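Skip to content
Home » Features » Automation

Three grippers, one arm, 3000 picks

January 30, 2025

Letholm makes garden fittings and small hardware, and most of what it ships goes out in mixed cartons. A carton might hold a can of sealant, a plastic cup of screws and a few offcuts of timber used as spacers. The company's workshop in Flivthorpe has wanted a robot to pack those cartons for years. Last September it finally set out to choose a gripper.

Two suppliers made the shortlist. Hurov offered a two-finger parallel gripper and a three-finger version that costs a good deal more. Dmytriv offered a suction cup with a foam lip. All three were fitted to the same arm, with the same controller, and each was given the same 17 items.

The suction cup was fastest. It handled the flat-topped cans without fuss and put them down square. It was poor on rough timber, where the foam wouldn't seal, and useless on anything with a narrow top.

The three-finger gripper centred round items well, but it needed room. With 40 millimetres between neighbouring items it worked as promised. Any closer and the third finger knocked something over on the way down. The team tried rotating the wrist to get around this, which helped a little and added time to every pick.

The two-finger gripper was the plainest of the lot and got the most use. It could reach into a gap, it didn't mind dust, and the pads can be changed with a hex key. Its weak spot was any shape without parallel sides. On a wedge the pads met the slope and the part slid out toward the thin end.

Most of the picks were run in simulation before any hardware was moved. Letholm's engineers built simple stand-ins for the stock, in plain colours and basic shapes, and shuffled the layout between runs.

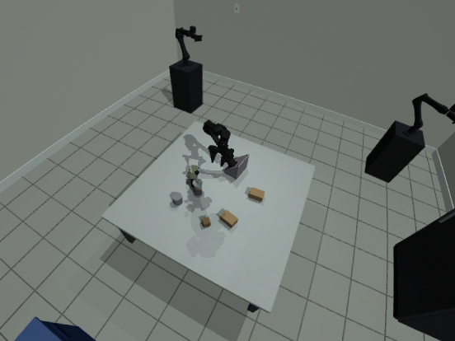
The simulator was kinder than the workshop in one respect, and that was friction. Default settings let the pads hold a sloping face that the real ones dropped, so the values were lowered and the wedge runs done again. After that the two sets of results sat close enough to be useful.

Camera position mattered more than anyone had budgeted for. A steep overhead view gave clean outlines but hid short items behind taller ones. A second camera, mounted lower, fixed most of that. It also meant another calibration at the start of each shift.

Letholm has ordered the two-finger unit from Hurov and kept the Dmytriv cup on loan for cans. A tool changer is on the list for the next round, along with softer pads for the wedges. The first live trial will be 100 cartons, packed beside the regular line and checked by hand before they are taped.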